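Print this page | E-mail this to a friend

Come and judge a robot's grasp: people wanted for our remote grasping study

Posted 13 May 2020 by Eilif Berge

I'm looking for people who'd like to spend a few evenings watching a simulated gripper try to pick things up, and telling me what they think it's going to do next. You don't need to know anything about robots. In fact I'd rather like it if most of you didn't – I've got plenty of colleagues who know about robots, and they all give me the same answers!

A bit of background first. I work on Mollah, which is our method for letting a robot decide for itself whether a grasp is worth finishing. Most grasping systems pick a spot, go for it, and find out at the end. Mollah keeps asking on the way in. It looks through the wrist view, guesses how likely the grasp is to hold, and if the guess drops below a certain level it backs off and has another go from a different side. We train it entirely in simulation, in a world we call Skasilik, and the last big training run in November gave us 1662 approaches to look through. I've been through a good many of them myself (mostly with a cup of tea and the radio on) and that's where the idea for this study came from.

What I noticed was that I was often surer than Mollah when it was easy, and a lot less sure than Mollah when it was hard. Take fruit. You've got a nice dimpled orange-yellow thing between two open fingers and you think, well, of course, just close them. But from the wrist you only get the top of it, and you have to guess how far down the widest part is and whether the fingers are low enough. People seem to fill that in without thinking. The network has to learn it.

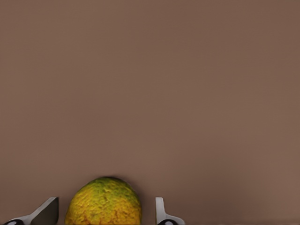 Flurkevbridge Robotics Bulletin, no. 215, p. 2

So the question I want to answer is a simple one. When a person and Mollah look at exactly the same view, with the same bit of information missing, do they worry about the same things? If they do, we can use people's answers to teach it when to be careful, and that would save us a huge amount of computer time. If they don't, I'd like to know what the people are seeing that it isn't. Or the other way round, I suppose, though I'd find that a bit humbling.

We've done a small trial already, with friends and family, which gave us 847 answers. Folk agreed with Mollah on the clear cases. On the doubtful ones they drifted apart quite badly, and they drifted furthest when the thing being grasped was large and flat and close up. My own guess is that without an outline to go on, a person falls back on saying "don't know", while Mollah has picked up some small clue from the shading or from one straight edge up in a corner. But it's only a guess, and my friends and family are not what you'd call a fair sample. My brother-in-law answered "don't know" to nearly everything, including the practice questions.

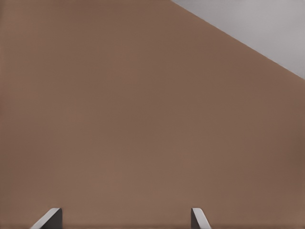

What would you be doing, then? You'd sign in to Elari, our little web page for the study, from home. You get a still view from the gripper, and you move a slider to say how sure you are that closing the fingers right then would give a good hold. Then you pick a next move: close, go lower, shift sideways, turn, or back right off. There's a box for comments, which you can leave blank, although I do read them and the trial ones were a treat. After that the next view comes up. A sitting takes the best part of half an hour and you can stop in the middle and come back to it.

I'd like each person to do four sittings, spread over a fortnight or so. The second and fourth repeat a few views from earlier on, so we can see whether people change their minds. (I'm telling you this now so you don't write in to say the page is broken. Two people did.)

You can take part if you're 18 or over, can read English comfortably, and have a laptop or desktop computer. Phones are no good for this, I'm afraid – the views come out too small and the differences in shading vanish. Glasses are fine. If you're colour blind please do still sign up, just tick the box that says so, as I'd be very glad to have your answers.

There's a gift voucher for everybody who finishes all four sittings, and half of it if you do two. I'll send you a plain summary of the results at the end as well, whether you finish or not. Your answers are stored under a number and your name is kept separately, and you can ask me to delete the lot at any point up to when we write the paper.

I'm also after one paid helper for the summer, working from home, to sort through the written comments and group them into kinds. Patience matters more than programming for that one. If you fancy it, put "comments job" at the top of your message and tell me a little about any fiddly sorting work you've done before, paid or not. Stamp collections count.

To join in, use the e-mail link on this page and say which evenings suit you. I'll write back with a sign-in for Elari and a short consent form to read through. I answer everything myself so give me a couple of days.

Eilif Berge
Mollah project, Flurkevbridge

Print this page | E-mail this to a friend

Comments

Gwen_T: Signed up! Do I need to do the sittings at the same time each evening or can I hop about?

Eilif Berge: Hop about as you like, Gwen. Just leave at least a day between them please.

oldpotter: I throw pots for a living and have strong views on where to put your fingers. Is that a help or a nuisance?

Eilif Berge: A help! Put it all in the comments box.

marsh_lane: Is the comments job open to people outside the UK?

Eilif Berge: The study is, but the paid job isn't this time round, sorry. I've added that to the form.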